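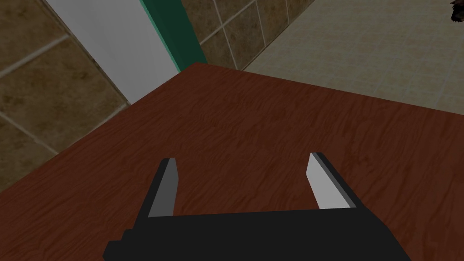

How to File a Youth Petition with the Cokville Town Council

Updated 7 July 2022

This page covers petitions filed by residents under voting age. Petitions from adult residents follow a separate procedure and use a different form. If your group has members of both kinds, file under the youth procedure and list the adults as supporters in Part C.

What you need before you start

A lead petitioner who lives in Cokville or Kekside and is under voting age.
A second petitioner from a different household.
An email address that both petitioners can open.
A printer, or access to one. The Domínguez Library prints petition sheets free of charge at the front desk.

Step 1. Check that the council can act

The council decides on parks, sidewalks, local bus stops, library hours, youth programs and the use of town buildings. It does not decide on school grades, school meals, state roads or county taxes. A petition on one of those subjects is returned unread with a note naming the correct office. This can take a full meeting cycle, so check first.

If you are unsure, search the minutes of past meetings for your subject. When the council has voted on something similar, write down the item number. You will need it in Step 2.

Step 2. Write the request

The request is the only part that is read aloud. It must fit in the box on the first page of the form and should contain one action. "Extend Saturday hours at the library" is a request. "Do more for young people" will be sent back for rewriting.

Put the request in this order:

The action you want.
The place or service it applies to.
The date you want it to start.
The item number of any earlier vote.

Background goes on the second page, up to 32 lines. Use plain sentences. Surveys, maps and letters can be attached, but they are not copied for council members unless the request refers to them by title.

Step 3. Collect signatures

A youth petition needs 20 valid signatures. A signature is valid when the signer is under voting age, lives in Cokville or Kekside, and has filled in name, street and year of birth in their own handwriting. Initials are not accepted. Signers may not fill in a line for a brother or sister.

Each sheet holds 10 lines, so two full sheets are the minimum. Bring a third. Lines are often struck out for an unreadable street name, and a petition that falls short by one is treated the same as a petition that falls short by many.

Print the request at the top of every sheet. Sheets with a blank top are discarded even when the signatures are good. If the wording changes after you have begun, the old sheets cannot be used.

To collect at a school, ask the school office for written permission. Sidewalks and public parks need no permission - store entrances do.

Step 4. Enter the petition in Pokodico

Pokodico is the town's online filing system. Paper filing ended in April, although the signature sheets themselves still have to be signed on paper and scanned.

Open the Petitions tab and choose Youth.
Enter both petitioners. The address fields must match the sheets exactly, including apartment numbers.
Paste the request. Formatting is removed when you save.
Upload the sheets as one file. Separate files overwrite each other.
Select Submit, then wait for the filing number.

Save the filing number. A draft has no number and is deleted after 7 days.

Scans made with a phone are accepted if every line can be read at full size. Lay the sheets flat and avoid shadows across the name column. 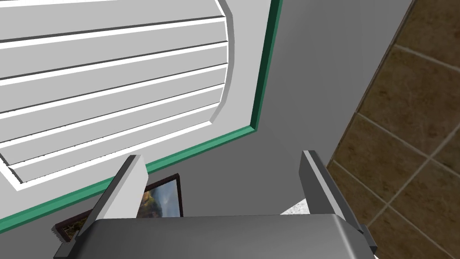

Louvered panel with teal-green trim, gray wall behind.

Step 5. Prepare for the meeting

The clerk sends an agenda notice to the shared email address. Reply to confirm who will speak. Only the two petitioners may speak, and either one may give up their time to the other.

Bring a printed copy of the request. The clerk reads it first, so there is no need to repeat it. Use your time for the background: who is affected, what has been tried already, what it would cost if you know. Council members may ask questions afterward. "I don't have that figure" is an acceptable answer, and you can send the figure in later under the same filing number.

Step 6. After the meeting

The council can accept the request, refuse it, or send it to staff for a report. A report is the most common result for anything that involves money. Check the filing number in Pokodico for changes in status - no letter is mailed.

A refused petition may be filed again with new signatures and a changed request. Signatures from the first petition do not carry over.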